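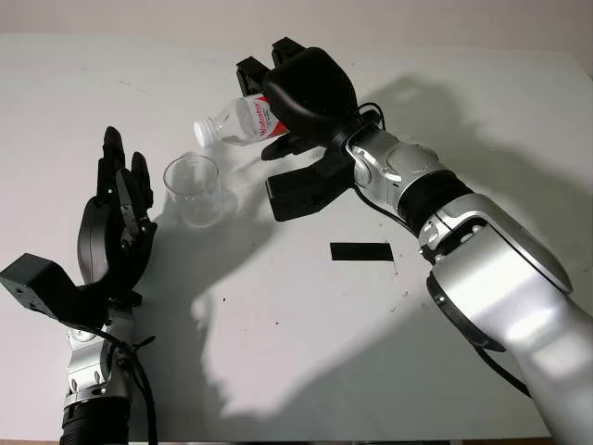

Meesuk Chapel Extends Early Prayer Meetings Through July

2 min read

The early morning prayer meetings at Meesuk Chapel will continue through the end of July, pastor Delali Ankrah told the congregation at the close of the spring series. They had been planned to stop in May.

The meetings begin at 6 a.m. and last an hour. They are held in the side hall, with a phone line open for people who can't travel. Ankrah said 92 people took part in the final week of the spring series, counting those on the phone.

"We started with a handful of chairs and a list of names to pray for," he said. "People kept coming, and they kept adding names."

The summer meetings will follow the Psalms in order, one or two each morning. A short reading comes first, then open prayer. There will be no sermon and no music. Anyone may pray aloud, and anyone may sit quietly.

The chapel has also printed a reading booklet to go with the series. It runs to 80 pages and was put together by elder Yavuz Dursun, who wrote the notes over the winter. Each page has a psalm reference, a few lines of comment and a blank space for writing.
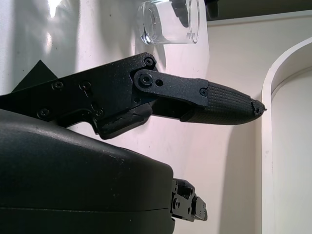 Dursun said the notes are meant for new believers as much as for longtime members. He kept them brief on purpose – most can be read in under a minute – and left out anything that would need a commentary to follow.

A collection taken during the spring series raised $845 toward the printing. Copies are free and can be picked up at the back of the sanctuary or from the church office on weekday mornings. A large-print version is being prepared and should be ready by the second week of the series.

Two other churches, Funania Fellowship and the congregation at Ganero, have asked to use the booklet in their own groups. Ankrah said both are welcome to copy it.

One day of fasting is planned for the middle of the month, with a simple shared meal in the side hall that evening. Those who want the phone number for the morning line should call the office before noon.

14 shares
2 comments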